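Daltero opens its repair evenings to all of Stulport

STULPORT, January

Hi, I'm Natália Coelho, and I run Daltero, the little furniture repair shop on Saarela Street (green door, terrible parking). I've never written a press release before, so if you're an editor reading this, please cut whatever you like and keep the part about the glue.

Starting this month, our repair evenings are open to anybody who lives in Stulport. Up to now they've been for people who already bought something from us or dropped something off, and the waiting list got silly. So we've rented the other half of our building, moved the lumber upstairs, and set up 16 places in the new room. Bring a chair, a stool, a drawer that sticks, a picture frame, a small side table. If you can carry it in by yourself, you can work on it!

Doors open at 6 p.m. and we go until 9. The first session is all about loose joints, and I'm so happy about that, because a loose joint is the thing I get asked about more than anything else. Most of the chairs that come through our door had a good run and then somebody squirted new glue over old glue. New glue doesn't grab old glue very well. You have to take the joint apart, scrape it back to clean wood, and only then put it together again and clamp it. It's slow and a bit boring and I love it.

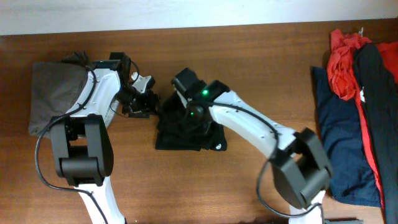
The second session is finishes. We'll look at oil, wax, shellac and water-based varnish, and you'll get scrap boards to practice on before you go anywhere near your grandmother's nightstand. I have strong opinions about shellac (it dries fast, it's easy to patch, people are scared of it for no good reason) and I'll try to keep them short. White rings from mugs get their own half hour.

After that comes a session on drawers and runners, then one on caning, which will be taught by my old workshop partner from Skondia. She's coming down by train with a suitcase full of cane, so please be nice to her and help with the stairs.

A session costs $30, and that covers glue, sandpaper, finish and the use of our clamps. We own 140 of them now, which my accountant brings up every spring. Kids over ten are welcome with an adult, and they don't pay. You don't need any experience at all. Wear closed shoes and clothes you don't care about, and tie your hair back if it's long.

Last year we fixed 262 pieces on the bench and in the evenings put together. My favorite was a piano stool that had been propped up with a folded magazine for years. Its owner came in meaning to throw it out and ended up staying two extra sessions to redo the seat.

To book a place, stop by the shop or call during opening hours and ask for me. Tell us what you're bringing and what's wrong with it, even if all you can say is "it wobbles." We can't take upholstered sofas, anything with live woodworm, or pianos (yes, people ask).

Reporters and photographers are welcome at the first session. Come at 5 p.m. if you want to talk while it's quiet, and there'll be coffee on.

Press contact: Natália Coelho, Daltero, Saarela Street, Stulport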